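Ticket 308: Label printer drops off network after lunch
Opened by: Hadiza Afolabi
Assigned to: Kelechi Dauda
Priority: 2
Status: Waiting on requester

Hadiza, January 30, 2020
Printer in dispatch goes offline most afternoons. Queue shows 11 jobs stuck. Turning it off and on brings it back until the next day. Colour labels and plain ones both affected.

Kelechi
Checked the cable and swapped the switch port. No change. The printer was on a dynamic address and the lease ran out at 1:10 pm. Plistari kept sending to the old address.

Kelechi
Reserved a fixed address for it and updated the Plistari queue. Cleared the stuck jobs. Test label printed fine from Hadiza's desk. 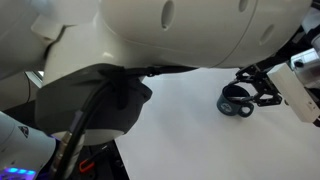
Ifeoma Akande
Can we do the same for the printer in receiving? It's the same model and we have a roll of 1,000 labels to get through.

Kelechi
Yes, log it separately please. Hadiza, let me know if yours stays up past lunch tomorrow and I'll close this one.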